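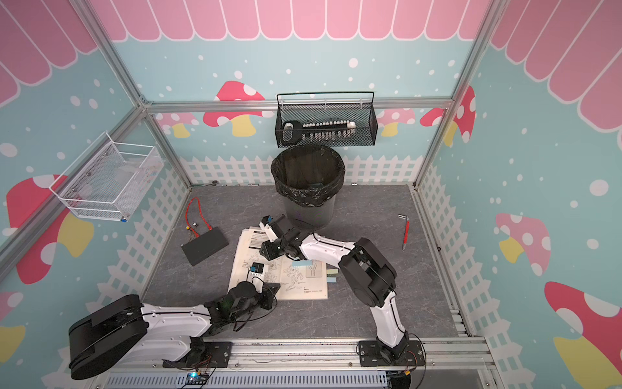
Gisela Nolte wrote to us after the first demonstration that our TV box was "quick in the menus and slow everywhere else", and she asked why we had chosen it. This report tries to answer her.

Project report, group Soler, 10/16/24

The Dosomier is a small streaming box with its own launcher. We tested whether it can replace the old media computer in the reading room at Bikstead. Eliseo Jaramillo installed the apps and I made the measurements.

Playback over the wired network was stable. Over wireless the picture stopped 9 times during one long film – always when the bit rate went high. We copied 426 video files to a USB disk, and the box needed almost 300 seconds to build the list.

The remote control is the weak part. It has no number keys, so searching for a film from 1965 means typing the year on the screen keyboard. Olaia Ortuño connected a normal keyboard and this worked without any driver.

Still open: subtitles with accents, and sleep mode.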